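# Spare room table, Willness

Jan 3, 2025

We spent part of the summer break sorting out the small bedroom at the back of the house. It has a bed, a tall window and a table, and over the past few years the table had become the place where odd crockery ended up. The aim was to work out which dishes were worth keeping for when the grandkids stay and which could go in the box for the op shop.

The cloth came from a market stall in Rakena last May and cost $9. It's a teal-blue colour with a strip of geometric triangles along the edge. It has been through the wash plenty of times and hasn't faded much, though it never sits flat. I've given up ironing it.

The bowls and dishes come from all over the place. The plain ones are mostly leftovers from sets we had when we were first married. The kids' ones arrived later, as presents or from the school fete, and they've outlasted most of the good china. A couple of Werkow plates I'd been hoping to find didn't turn up, so they may still be in the garage. 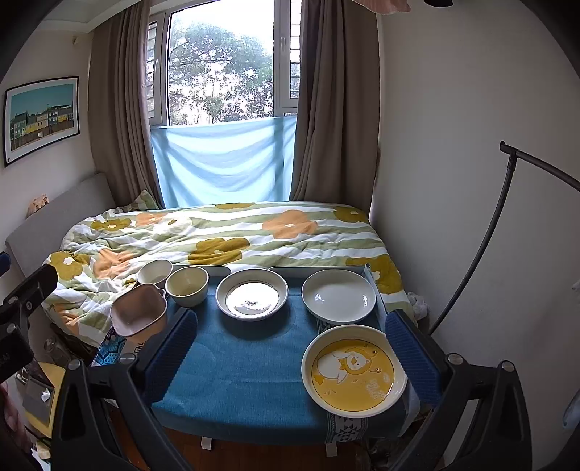 Ourania Zacharopoulos wrote back after I sent the page around that she would keep every one of the children's dishes and let the plain ones go, as you can buy a plain bowl anywhere and the ones with characters on them get discontinued. She also asked whether anyone wanted her old Selteck jug, which holds 300 mL and pours badly.

I've taken her advice in part. The yellow-printed dish with the duck-like character is staying. It's deep enough for porridge and the younger ones argue over it at breakfast. The square bowl with rounded corners is staying too, mainly for cut fruit. It has a small loop at the side and it stacks poorly with anything round, so it will live on its own at the end of the shelf.

The small cream bowls are the ones I use most myself, for egg whites, sauces and the last of the peas. They'll go back to the kitchen. I haven't made up my mind on the white dishes. Vaughan Tautahi has offered to put them under his pot plants on the verandah, and I'll probably let him have them if they're still in the cupboard by autumn.

The table itself stays where it is, in front of the bed. I'd like to find two more hooks for the back of the door, and the curtain rail needs a new bracket before anybody sleeps in there again.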